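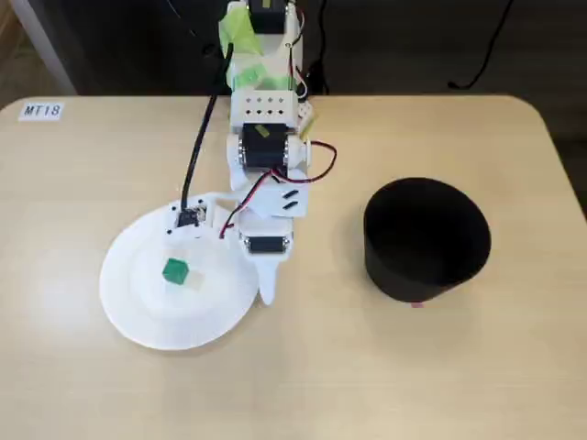 Small-arm servo replacements: repair budget or capital request?
Opened in December by Boris Polák, Sornotico bench support
Status: Open, waiting on purchasing
Queue: Equipment planning

Summary

Arms on the MT tables are losing servos faster than the spares line in the current budget allows. I need a decision on whether we buy loose servos and keep rebuilding, or replace the arms with a packaged unit. This ticket covers the fault history as far as it affects the purchase. Individual repairs stay in their own tickets.

We have 18 arms of the printed-bracket type in service. All use the same servo body at the elbow and wrist, so one part number covers both joints. The printed parts are made in house and are not included in any figure below.

Symptoms

Three patterns show up in the repair log.

1. Elbow servo stops holding position near the bottom of its travel. Usually comes back after a power cycle, then returns within the same shift.

2. Wrist servo drops off the bus. The other joints keep responding. Swapping the lead fixes it in a minority of cases. In the rest, the servo itself is bad.

3. Position offset after a rebuild. This is a horn fitted one spline off and should not be counted as a failed part. Several were counted that way before October and the log has been corrected.

Only patterns 1 and 2 count toward the order quantity.

Checks done so far

Supply voltage measured at the controller board and again at the wrist connector with the arm moving. Drop is within limits on every table tested. I don't see a reason to put new power supplies in this request.

Cable routing checked. A red and black pair that loops wide at the elbow can be tugged when the arm reaches back, and we did find two pairs with broken strands at the crimp. Those were re-crimped and logged as cable faults. Lead sets are cheap enough to come out of consumables.

Firmware is the same version across all tables. Rolling one arm back to the previous version made no difference to pattern 1.

Load checked with the standard pick objects. The small cubes weigh next to nothing and should not be stressing the elbow. Holding the arm extended for long stretches between picks is harder on it than the picks are. I have asked for the idle pose to be changed and will report any effect here, but I would not reduce the order on the strength of it yet.

Option A: loose servos
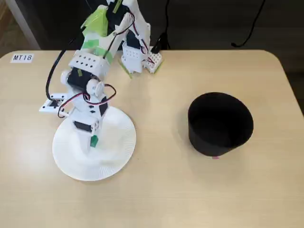 Zando quoted 40 servos with horns and lead sets at $3,323, shipping included. The quote is good for 30 days. At the present failure rate that quantity should carry us to the end of the next budget year with a few left on the shelf. The part is the same one we use now, so there is no change to the brackets or the calibration files.

Labor is the weak point. An elbow swap means taking off both horns, pulling the servo out sideways and redoing the cable run, then recalibrating the whole arm. A wrist swap is quicker. Neither task is in anyone's planned hours at the moment. If we go with Option A, those hours need to be in the plan, or tables will sit idle with the parts already in the drawer.

I also asked Zando for a price on bare servos without horns. They came back with a small reduction. Not worth it -- used horns strip, and mixing old horns with new splines is one way we got pattern 3 in the first place.

Option B: packaged arms

Roussel sells the Cernilura, a closed-housing arm with internal wiring and a service contract. I have the data sheet and a verbal price, and nothing in writing. On reach and payload it covers our tabletop work. Points against it, in the order I would want them answered:

-- The base does not match our mounting hole pattern. Every table would need an adapter plate or new holes.

-- It is not clear whether the gripper fingers can be swapped for our printed ones. We change finger shapes often. If the fingers are fixed, I would drop this option.

-- The service contract requires the arm to be shipped back for any joint fault. Roussel would not commit to a turnaround time. We would need spare arms to cover the gap, and those were left out of the verbal price.

-- Purchase would have to go through capital approval, with the usual wait.

In its favor, the wiring is protected and joint calibration is done at the factory. It would also take rebuild hours off the bench.

Recommendation

Place the Zando order now out of the repair budget. Put a single Cernilura in the next capital request as a trial unit, mounted on one of the existing tables, and run it on the same jobs as the arms beside it. Do not commit to a full changeover before the trial has been through a few months of normal use.

Tables, containers and plates can be reused either way. No request for furniture is attached to this ticket.

Comments

Boris Polák: Purchasing asked whether the order can be split in two to spread the cost. It can, but Zando prices by quantity and the second half would need a fresh quote. I would keep it as one order.

Purchasing: Understood. We need the part number and the drawing revision on the request form. The form was sent back because the revision field was blank.

Boris Polák: Revision added and form resubmitted. Please also note that the receiving address on the old form is the front office. Servos should go straight to the bench stockroom.

Purchasing: Address changed. Is the lead set the short or the long version? The quote only says "lead set."

Boris Polák: Long. The short one reaches at the wrist but not from the controller to the elbow. I have asked Zando to put the length on the quote before you release anything.

Bench support: The new idle pose has been loaded on half of the tables. The other half are unchanged for comparison.

Boris Polák: Thanks. Leave it like that until the next log review. Still waiting on Roussel for the mounting drawing and a written answer on the fingers. The Zando order does not depend on either one.

Last updated: Saturday, 4:10 p.m.

Related tickets
Wrist servo missing from bus after power cycle
Crimp tool worn, replacement requested
Horn alignment procedure, revised
Idle pose change, small arms
Adapter plate drawing for Cernilura trial
Stockroom labels for servo lead sets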